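18 February 2025, workshop notebook

Kids' room paint trials, day 4. Really pleased with the Neagu chalk finish! Two coats on the test board and the colour is soft without going flat. Esperanza Palacios wants it for the bunk wall, with Kurkia trim.

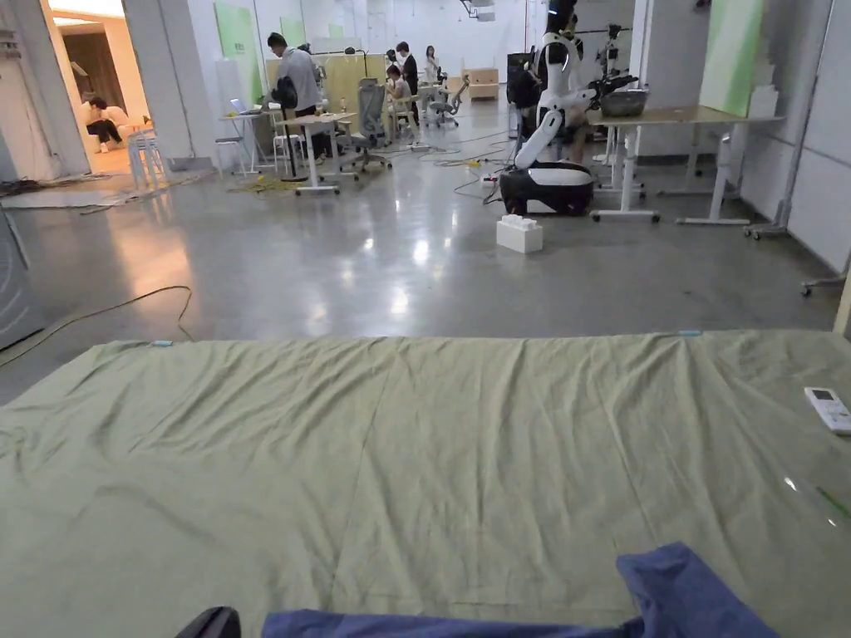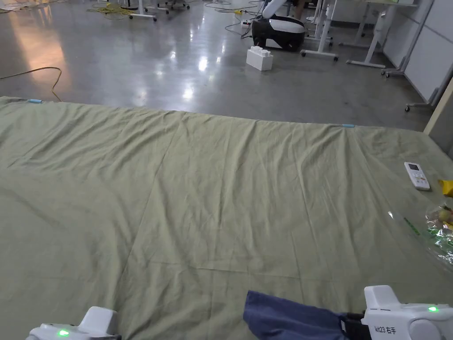 Which finish goes behind the bunks, where sticky hands will get at it?
Silus eggshell up to pillow height, then the Neagu above. Crayon wiped off the eggshell board with a damp rag after 6 days' drying, lovely stuff.

Still to try: Prakham primer over the old gloss (7 sample pots left, shade 547 is the grey one).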